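**Decha Boonyarit on coffee, subscriptions and the trouble with "perfect"**

I went to see Decha Boonyarit on a Thursday, before his shop opened, with a list of questions about Betent. If you buy coffee online you have probably had their ads. You pay each month, a bag of beans arrives, and with it comes a card with a brewing recipe that is meant to be right for those beans and your kitchen. Boonyarit wrote recipe cards for them for four years. He now roasts on his own, under the name Sketitz, and I wanted to know how much of the card was knowledge and how much was printing.

"Some of it was knowledge," he said. "The dose was fine. The grind was a guess, because we didn't know your grinder. The water was a bigger guess, because we didn't know your water."

I asked how a card could be made for my kitchen if they didn't know my grinder or my water. He laughed and said there was a form. Customers picked a flavor they liked and a time of day they drank coffee.

"And what did the time of day change?"

"The color of the card."

I should say that I came to this with a grudge. I paid for Betent for most of a year and my coffee got a little better, and I have never been able to tell whether that was the beans, the card, or just that I was paying attention for once. Boonyarit thinks it was the attention. He would, of course - he sells beans without a card.

So I pushed him on that. His own bags say "honey, plum, black tea" on the front, and I told him I have never tasted a plum in a cup of coffee in my life. He was less cheerful about this one.

"It's a way of pointing," he said. "When we taste together, me and Lærke, we need words. If I say plum she knows which kind of sour I mean."

Lærke Briem is his partner in the business and does most of the buying. She was sorting invoices at the other end of the counter and didn't look up. "I don't say plum," she said. "I say the Cano one tastes thin this year. He writes plum."

Cano is the washing station where they get the larger part of their coffee. They pay more than the going price there, and it says so on the website, but the site doesn't say how much more, or who at Cano gets it. I asked. Boonyarit said the exporter handles that part. I asked if he had seen the figures, and he said he had seen the exporter's figures. I'm not accusing him of anything. Every small roaster I have talked to gives me some version of this answer, and I would just like one of them to be bothered by it.

We moved on to gear, where he was on firmer ground. A customer of his, he told me, had spent $3000 on a grinder and come back to complain that the coffee tasted the same as before.

"What did you tell him?"

"I told him it was a nice grinder."

He has a short list of what he thinks is worth the money. Fresh beans, a burr grinder of any decent kind, a kettle you like holding. Something to weigh with, and it doesn't need an app. He uses 13 grams for a small cup and says he got there by making it too weak and then too strong until he stopped noticing. He won't put the number on his bags. "People treat it like medicine," he said. "They write to me, I used 14, is it ruined?"

I wondered out loud if refusing to print a recipe wasn't its own kind of sales pitch, the plain-spoken roaster who trusts you to work it out. He thought about that longer than about anything else I asked.

"Maybe," he said. "But it's cheaper to print."

There was one claim I couldn't get him to give up. He believes coffee should rest for 13 days after roasting, and when I asked why 13 and not ten, he said he had tried it both ways. Had he tried it without knowing which was which? He had not. Briem had, it came out. She set up cups for him once in January with the labels underneath, and he picked the younger coffee.

"I had a cold," he said.

"He didn't have a cold," said Briem.

He still rests it 13 days. I bought a bag on my way out, roasted that week by the date on the label, and he told me to leave it in the cupboard until the month was over. I opened it the next morning. It was good coffee. I had some again after the full wait, and it was good then too, and if there was a difference I would want the labels hidden before I said which way it went.

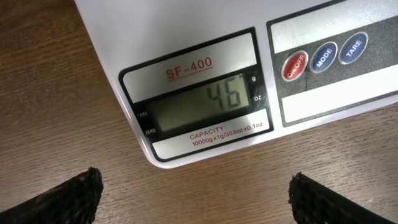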